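# Zatura hand-held gripper: my notes after living with it

I sell two hand-held grippers in the shop now, the Zatura and the Rovar, and people keep writing to ask which one to get. So I've been using the Zatura at a kitchen-style table with the worst stuff I could think of, snack packets. Shiny, crinkly, half air — a good way to find out what a set of fingers can do.

The Zatura has a linkage on each side and soft blue pads at the tips. You squeeze, the fingers close in together, and whatever sits between them gets centered without much fuss. I like that a lot! With the Rovar I'm forever nudging things over with my other hand (Jouko Miettinen, who had the Rovar before me, says I'm holding it wrong, and maybe I am).
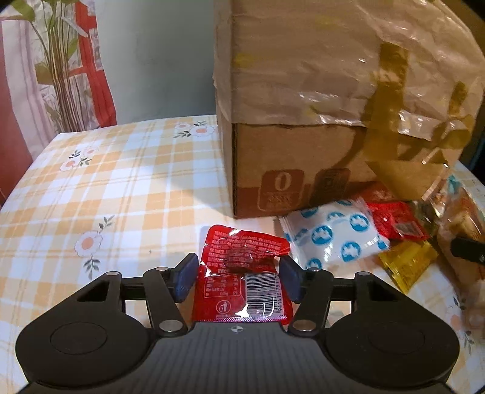

*Zatura with a pad on either side of a red packet. Checked cloth, cardboard box behind.*

My advice on packets is to come in low and go for the sides. If you grab at the crimped end, you mostly get the crimp. Slow down for the last bit too, especially with anything slippery, and don't squeeze until both pads are level with the fattest part of the bag.

Pads are the part you'll end up caring about. The standard blue ones are what I'd start with, and I'd buy a spare set in the same order. Tomomi Imai put some 2,000 grabs on hers before she swapped them, and she's rougher than I am. The harder Shibata pads fit the same tips but I took them off after 50 tries, they felt skatey on foil. Fine on boxes, though. 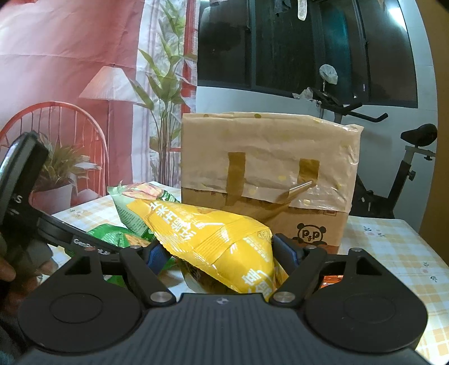 What I'd change is the weight. It's 400 grams with the standard pads, and after 30 minutes or so my wrist starts complaining, so I do short sessions and put it down in between. Bernice Amegashie uses hers with a forearm strap from Clasach and swears by it. I haven't got on with the strap myself (too tight or too loose, never in the middle), but I keep it in stock if you want to try one.

A few other bits people ask about:

- **Left-handed?** Works the same either way, the body is close to symmetrical.
- **Cleaning:** a damp cloth on the pads, nothing with alcohol in it.
- **Pivot screws:** check them now and then. If the fingers start to feel wobbly, tighten a little at a time and do both sides.
- **In the box:** gripper, one set of blue pads, a hex key. The harder pads are separate.

Between the two, I'd pick the Zatura for bags and packets and the Rovar for cups and bottles, where its deeper fingers do better. If you can't decide, send me a list of what you want to pick up and I'll tell you what I'd use. Spare pads are back in stock in April.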